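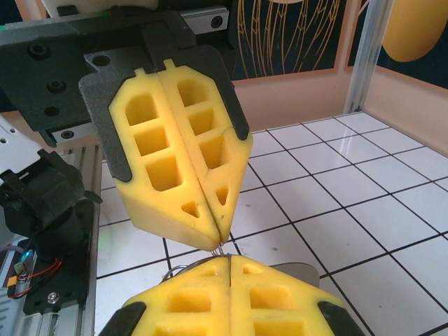
Anhang 1: gelbe Finger, geschlossen

Betreff: Re: [radreise] Wutov - Gindcombe im Juli, wie teilen?

Moin zusammen,

nur schnell, muss gleich los. Antworten zwischen den Zeilen.

Am 28. Dezember 2025 schrieb Villads Bjarnason:
> Hallo Liste,
> ich plane für Juli die Strecke von Wutov nach Gindcombe,
> laut Karte 193 km. Zwei Tage oder drei? Fahre mit Zelt
> und vollem Gepäck, Reiserad mit 40er Reifen. Letztes Jahr
> bin ich die Küste gefahren, das ging gut, war aber flach.

Drei. Zwei gehen schon, aber dann sitzt man abends um neun noch auf dem Rad und der Platz in Wunwood hat die Schranke zu. Kocher raus, Nudeln, umfallen, am nächsten Morgen wieder. Kann man machen. Im Juli ist es wenigstens lange hell.

Erster Tag bis kurz hinter den Kanal, da ist ein Wiesenplatz beim Bootsverleih. Klo ja, Dusche nur kalt. Kein Laden, also vorher einkaufen! Der letzte vernünftige Supermarkt ist in dem Ort mit der Doppelkirche, Name vergessen, steht aber auf jeder Karte.

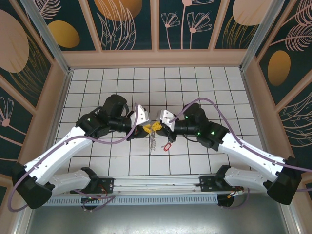
Der zweite Tag ist der mit den Höhenmetern. Nicht schlimm, nur lästig, lauter kurze Rampen und oben nie eine Bank. Die alte Bahntrasse bitte auslassen, die ist seit dem Hochwasser im unteren Teil grober Schotter, bin da letzten Sommer 40 Minuten geschoben. Mit 40er Reifen und Taschen vorn kein Vergnügen. Lieber die Landstraße, vor zehn Uhr fährt da kaum wer. Wasser gibts am Friedhof, Hahn links vom Tor.

> Lohnt sich der Abstecher zur Burgruine?

Geschmackssache. Ich fand den Anstieg schöner als die Ruine. Kiosk oben hatte zu, beide Male.

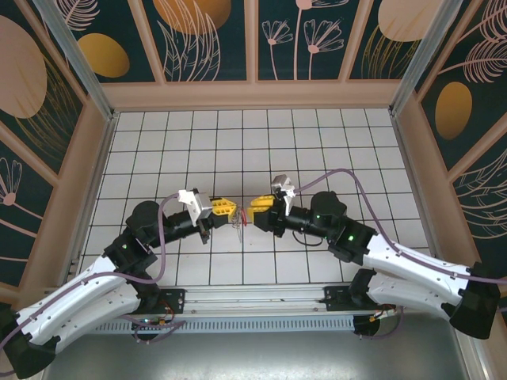 Dritter Tag rollt dann fast von selbst, immer am Fluss lang, Asphalt, ab und zu Wurzeln. Wind kommt meistens von vorn — früh starten. In Gindcombe selbst nicht der Beschilderung nach, die führt einmal ums Gewerbegebiet rum. Einfach am Wehr rechts und dann geradeaus bis zum Bahnhof.

> Welche Packtaschen nehmt ihr? Meine sind undicht.

Ich hab die Damasceno hinten, seit Jahren. Waren mit über 100 Euro nicht gerade billig, halten aber dicht, solange man den Verschluss wirklich dreimal rollt. Zweimal reicht nicht, hab einen nassen Schlafsack als Beleg. Flicken geht auch, Schlauchflicken von innen, Kante mit Nahtdichter nachziehn, einen Tag liegen lassen.

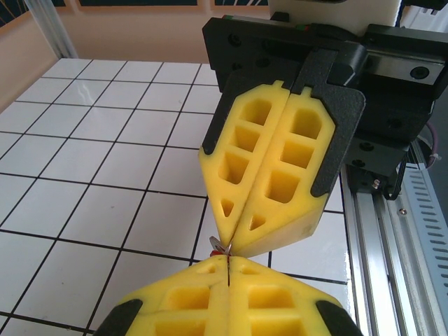 > Muss man den Fahrradplatz für die Rückfahrt reservieren?

Im Sommer unbedingt, am besten sobald der Termin steht. Der Nachmittagszug hat nur ein Abteil für Räder und das ist in den Ferien voll. Die kleine Regionalbahn am Abend nimmt ohne Reservierung mit, braucht aber ewig und man steigt in Wunwood um, mit Treppe, der Aufzug war zulezt kaputt.

GPX such ich dir raus, liegt auf dem alten Rechner. Wenn bis Neujahr nix kommt bitte nochmal anstupsen. Falls noch wer eine bessere Variante für den zweiten Tag hat — her damit.

Gruß und guten Rutsch
Jo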